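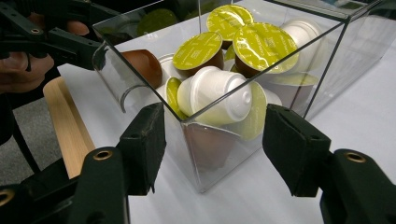

Coffee capsules in the clear box, between the two pads of the hand gripper

Hand-held gripper demos: shiny lids and see-through walls

Posted by Favico, February 2024

Hello all. I record demonstrations with a hand-held gripper for picking coffee capsules out of an acrylic box. I have 243 demos now. The trained policy goes well to the box, but then it often closes on the wall, or it stops a little above the foil lids. The white capsules are less of a problem than the yellow-green ones. Should I change the box for one that is not transparent, or record more demos? I would prefer to keep the box, as my colleague has already used it for another task.

Tierney
More data. We had 1,704 before ours was any good.

Fionnuala Mac an tSaoi
I would not change the box yet. Please look first at how you approach. If you always come in from the same corner, the policy learns the corner and not the capsule. Turn the box a little after every 5 demos and mix the capsules again, so that the lids face other ways and the reflections change.

Also open the fingers less before you go down. With pads so wide apart, it is easy to take the wall together with the capsule, and in your own hand you correct this without noticing it. The robot cannot feel it as you do.

For the stopping above the lids, check whether you make a pause there yourself. I did this in November and had to delete many recordings.

Kirness
Agree with the pause. I cut mine out afterwards, but it is slow work. If you have a lamp directly over the table, try to move it to the side also.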